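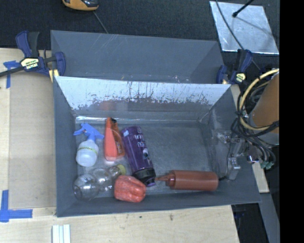
Bottles, bottles and more bottles

The grey bins are back on the workroom bench, and I have been spending my mornings with them and with everyone's empties and half-empties. If you have ever opened the cupboard under your sink and quietly closed it again, you will know how I felt when we started in February!

A spray bottle with a blue trigger, an orange one with a little black tip, a purple drink bottle with a black cap, a clear one with a yellow-green top — they all end up lying together, and I have grown rather fond of the muddle. Sorting it is pleasant work if you have company and the radio on.

Inès Besnard has kindly drawn up a new list for the Elstead shelves, so household sprays now go on the left and drink bottles on the right. Please leave the caps on, and do give anything sticky a rinse before you bring it in. We have had more than 2000 bottles through the door so far, and 54 of you have signed up to help, which cheered me up no end when I saw the sheet.

The next sorting morning is 10th August at the Pedach hall, and we could do with two more pairs of hands for the early part, when the tables need putting out. Bring an apron if you have one — old shirts do just as well — and come in by the side door, as the front one sticks. Tea will be in the back kitchen, and Inès has promised her plum cake again.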